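Chapter 4
Bitterness and the Tongue

Most of us can remember pulling a face at our first sip of black coffee, and most of us, given a few years and a little patience, came round to it in the end. How that happens is the business of this chapter – and a very pleasant business it is, if you keep a kettle handy.

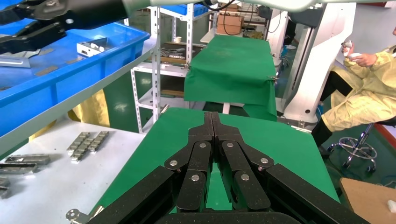 Figure 4.1 A black gripper with its fingers together.

We begin with tonic water and chicory, and with the 93 tasters whom Ji-hoon Shin gathered in Rilau one September.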